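Notes for talk, 2:00 slot, Binthorpe room
Do we need another desk organizer?

Slide 1
Start without the joke. Say who I am and get on with it. My claim: most tidy-desk advice is sales copy with a checklist attached.

Slide 2
The Stivix survey. Everyone in this field quotes it – messy desks cost you hours, buy trays. Ask the room who has read the whole thing. It had 29 people in it, all from one office, and they guessed at their own lost time. Nobody held a stopwatch. Stivix sells trays. PAUSE.

Slide 3
Barrett Pettigrew's reply, in fairness. He says guesses are better than nothing. Are they? If I guess my weight I don't get to publish it.

Slide 4
The Gillo method: 7 zones, one for each "type of task." I tried it through June. By week two, four zones held mail. Read out the line about "desk energy" and move on, don't sneer.

Slide 5
What people keep within reach. Cups, mostly, and whatever ended up in them. I have yet to see a zone plan with a place for that.

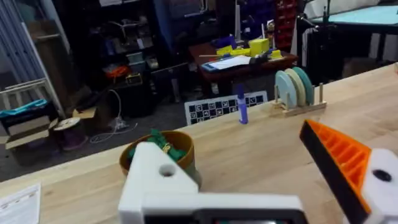 Vol. 7, p. 118

Niskanen's claim that a clear surface makes you think better. Maybe. The test was a word puzzle, done once. I'd want to see it again with people doing their own work.

Slide 6
Price of the full Gillo kit: $700. Leave it on screen. Take questions, and if someone asks what I use, it's a shoebox.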